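手持夹爪进家门：Trerari采集套件试用记
2018年6月27日

第一次拿起Trerari的手持夹爪，我的感觉是它比照片上看起来要大。黑色的外壳，两根粗壮的塑料臂，内侧贴着深蓝色、带条纹的软垫。套件里一共两只，左右手各握一只，相机装在工具上，记录夹爪前面发生的一切。

这家公司在Lemasham，规模不大。产品负责人图琳·切廷卡亚（Tülin Çetinkaya）对我说，他们卖的是一项服务：客户租用套件，在自己家里或者办公室里做日常的动作，公司负责整理数据，然后交给训练机器人的团队。一套的租金是每月2119元，最短租期3个月。

我对“日常的动作”这几个字有一点怀疑。实验室里常见的是方块和杯子，形状规矩，也不会变形。家里的东西不是这样。包水果的泡沫网套又轻又软，稍微碰一下就换一个样子；零食袋会滑，锡纸一样的包装会反光，对相机来说也是麻烦。

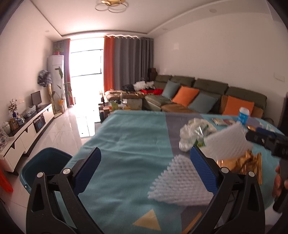

对付这类软东西，夹爪的表现比我预想的好。软垫的纹路很细，捏住薄的边缘不需要用很大的力气。困难的是松手。网套几乎没有重量，有时候会粘在垫子上，要轻轻抖一下才掉下来。我向工程师迪安·多布森提到这一点，他说下一版的垫子会改用另一种纹路，预计9月可以寄给老客户，不另外收费。

手感方面，我有两个意见。第一，手柄对手小的人偏粗，我连续用了大约43分钟以后，虎口开始酸。第二，说明书写得太简单，校准那一章只有半页，我读了三遍才明白应该先开哪一只。后来打电话问客服，对方很耐心，可是这样的事情应该写在纸上。

光线也值得注意。白天对着大窗户工作，背景很亮，近处的东西容易发暗。切廷卡亚建议拉上一部分窗帘，或者换一个方向站。我两种办法都试过，还是换方向更方便。

弗兰代尔（Flernandale）的一家养老服务公司已经租了这套设备。负责这件事的德克兰·索尔比告诉我，他们最想收集的是整理床铺和收拾桌面的动作，目标是先完成100段录像，再决定要不要续租。

如果您只是好奇，这个价格偏高。对于正在做家务机器人、又缺少真实家庭数据的小团队，我认为可以先租一期试试，收到箱子以后先检查充电线，我的那一根接触不太好，换了新的才正常。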